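Wilby open day - humanoid laundry demo, notes
Posted in October by torque_ripple
3 min read

torque_ripple
I went to the Wilby open day for the humanoid laundry demo. The task is narrow: carry clothes in a basket, load a machine through a round opening. We got 45 minutes on the floor. The wrist views interested me more than the arms.

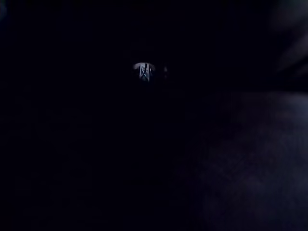

Exposure was fixed for the session, according to the Flornura engineer. I would have let it float.

dkosier_not
Fixed exposure keeps the data consistent. Floating it causes more trouble than it solves.

torque_ripple
Consistent and black is still black. The head camera does better on the carry. The basket sits between both hands. 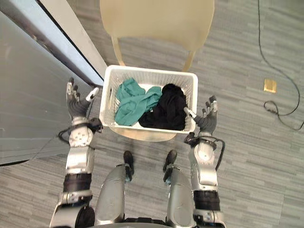 Grip force was not published. I asked twice.

shimstock
Two garments is a light load. Cosier ran a full basket last year - slow, but full.

torque_ripple
Agreed on load. My list for anyone going to the next session:

1. Ask for the wrist feed. The cables on the carpet are worth a look too.

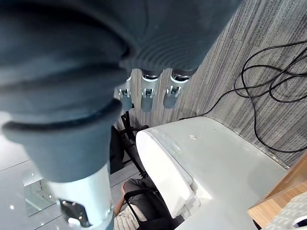 2. Watch the arm at the round opening. The rim leaves little room for a wrist with cloth around it.

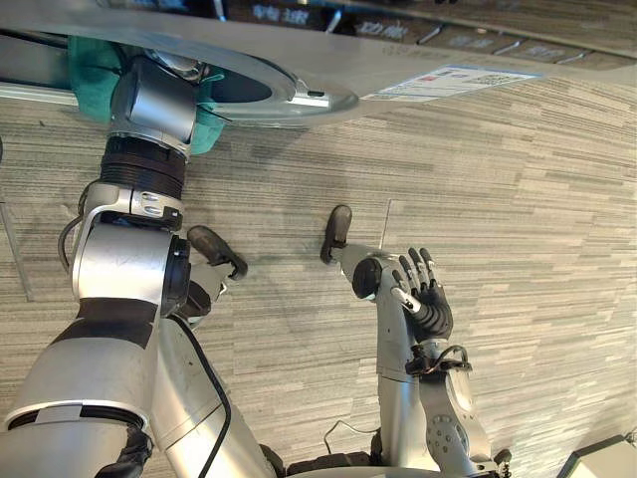 Left arm at the opening, right hand raised.

dkosier_not
A fixed arm would do this for less. Why legs?

shimstock
Stairs. Đinh quoted 1,000 cycles between wrist services, so ask about that as well.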